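**Fivetitz two-arm simulation package, with Trukis robot model**

Supplier: Kuster, Laltedgate
Order reference: 2477
Status: available, demonstrated at the Laltedgate open day, March 11, 2023

Fivetitz is a software package for working out floor-pickup and tidying tasks on a simulated two-arm robot before any hardware is scheduled. It comes with the Trukis robot model, a set of furnished indoor scenes, and an operator console. The notes on this page follow the order of the open day demonstration and have been extended where visitors asked for more detail than the data sheet gives.

## What is supplied

- Fivetitz simulator, single-site license
- Trukis model: white upper body, two arms, two-finger gripper on each arm
- 16 furnished indoor scenes, editable
- Library of 243 small objects with mass and friction values
- Operator console software for one seat
- Printed manual and a PDF of the same

The computer is not included. Two hand controllers can be ordered with the package or bought elsewhere. Any pair that reports position and orientation can be mapped in the console settings, but only the pair we sell comes with a finished mapping file.

## Robot model

Both arms are fully articulated and can be driven together or one at a time. The grippers are parallel-finger units with flat pads. Finger pads are modeled as separate bodies from the finger frames, so pad friction can be changed without touching the rest of the gripper. Pad friction is the first value to check when an object slides out on lifting.

The head can pan, tilt and roll. Roll is often left at zero in comparable packages. We kept it because an operator who needs to see past the robot's own body can get a clear line to the floor by tipping the head, at the cost of a slanted horizon. Operators usually need a short session to get used to this. The console has a leveling key (default: L) that returns the head to neutral over two seconds.

Views available to the operator:

| View | Mount | Typical use |
|---|---|---|
| Head | Moves with the head | Driving, approach, choosing an arm |
| Left wrist | Behind left gripper | Final alignment |
| Right wrist | Behind right gripper | Final alignment |

All views can be recorded at the same time. Recordings are stored with joint positions and gripper opening, on one clock.

## The demonstration

Pirmin Hauser ran the console and Vinzenz Kuster took questions. The task was a pickup of small objects from a wooden floor in one of the furnished household scenes. The scene was chosen for its difficulty: thin objects on the floor, strong color from the large green framework at one side, and walls and panels near enough to the arms to limit the approach.

The procedure was as follows.

1. Load the scene and reset the objects.
2. Drive to within arm's reach of the objects.
3. Tip the head until the floor ahead is visible over the body.
4. Select an arm and open the gripper fully.
5. Change to the wrist view and align the pads with the long side of the object.
6. Close, lift, hold for three seconds, release.

Step 5 took the most time. A thin object gives very little to aim at from the head view, and the operator has to rely on the wrist view for the last stretch. Approaching across the grain of the planks makes the object easier to pick out. A gripper that touches the floor stops the arm and logs a contact event. The contact threshold is adjustable, and for training new operators we suggest raising it.

The package was also run with scripted motion in place of the operator. Scripts are plain text files with one motion command per line. The demonstration script had 159 lines, most of them waypoints, and is installed in the samples folder.

Rendered views from the demonstration scene:
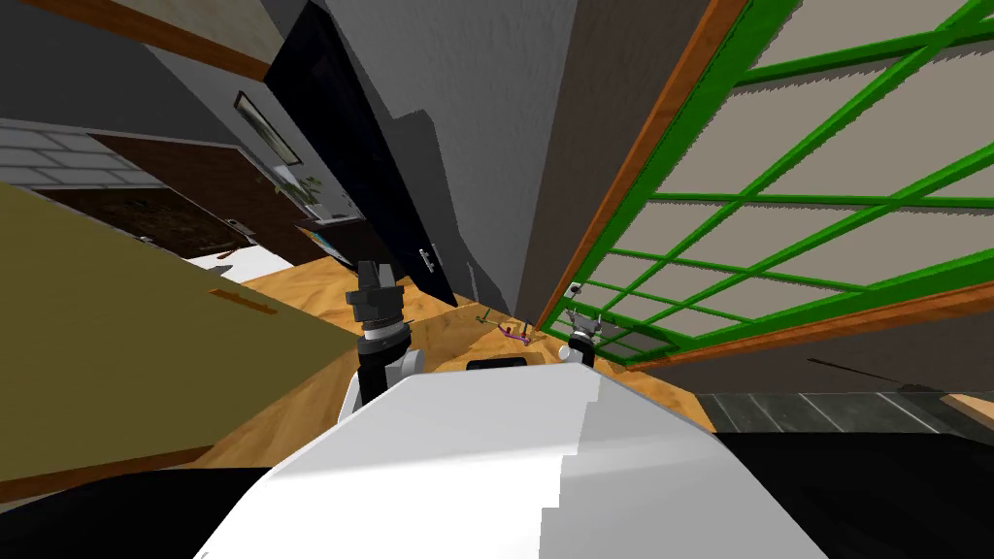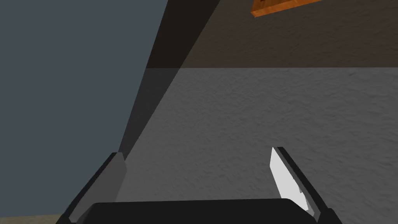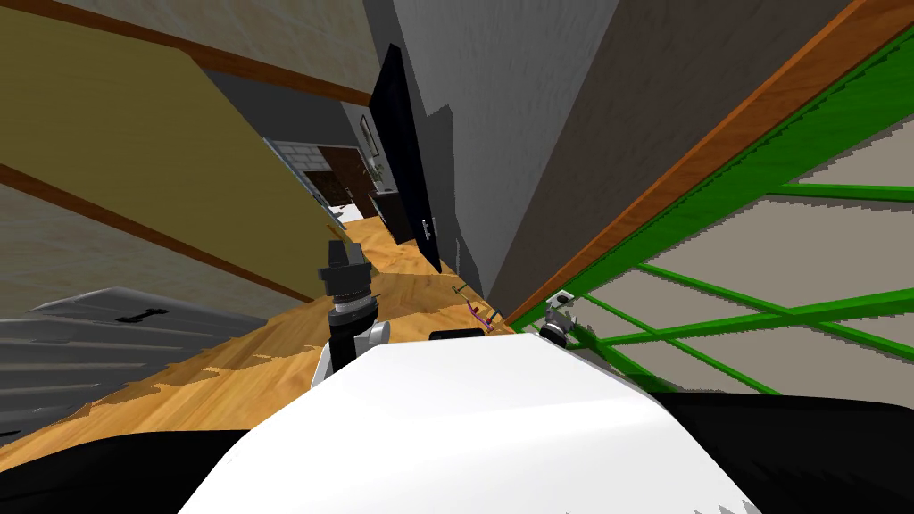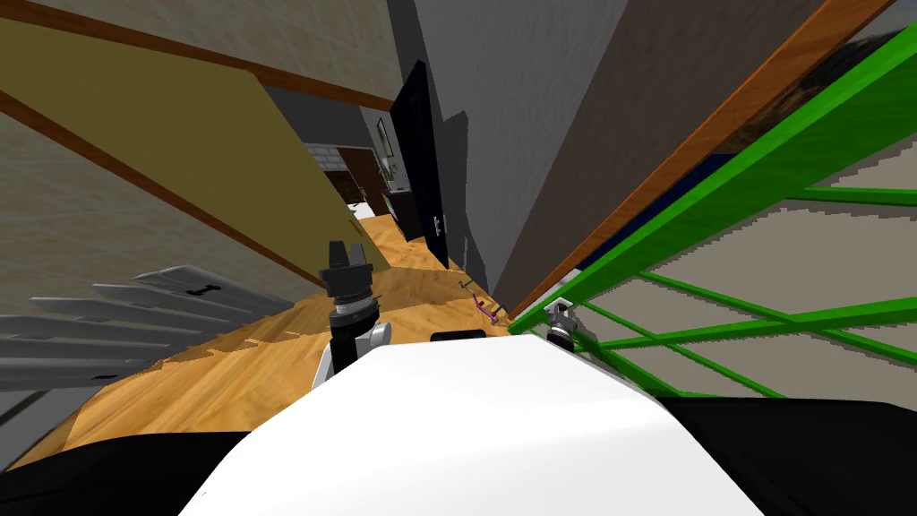

## Questions from visitors

**Can a customer's own room be loaded?** Yes. Import a mesh, mark the floor, and assign surface types. Glass and open lattice need a separate collision mesh, or the arms will treat the gaps as solid. Kuster can prepare the scene for a fee if floor plans are supplied.

**Does the simulator stop the arms from hitting each other?** Self-collision checking is on by default. It can be turned off per joint. Leave it on for scripted motion.

**Can the lighting be changed?** Each scene has a lighting file with direction, strength and color. Shadows can be switched off for speed. Pads and walls will look flatter in the wrist views without them.

**Is a script written in Fivetitz usable on a real robot?** The script format is readable by any controller with a suitable driver. We don't supply drivers for third-party arms. Speeds and contact limits have to be set again on the hardware.

**How are objects added?** Copy an existing object folder, replace the mesh, and edit the mass and friction entries. Long thin objects should be given a collision shape slightly thicker than the visible one. Otherwise the pads may close through them at high finger speed.

## Known limits

- Cables and cloth are treated as rigid bodies.
- Door handles can be gripped, but doors do not swing in the current version. Hinged doors are planned for the December update.
- Recording all views at full resolution needs a second drive.

## Ordering

Quote reference 2477 and state whether hand controllers are required. A copy of the demonstration scene and script is sent on request to sites that want to test their computer before ordering. Console training is given at Laltedgate and takes one day per operator.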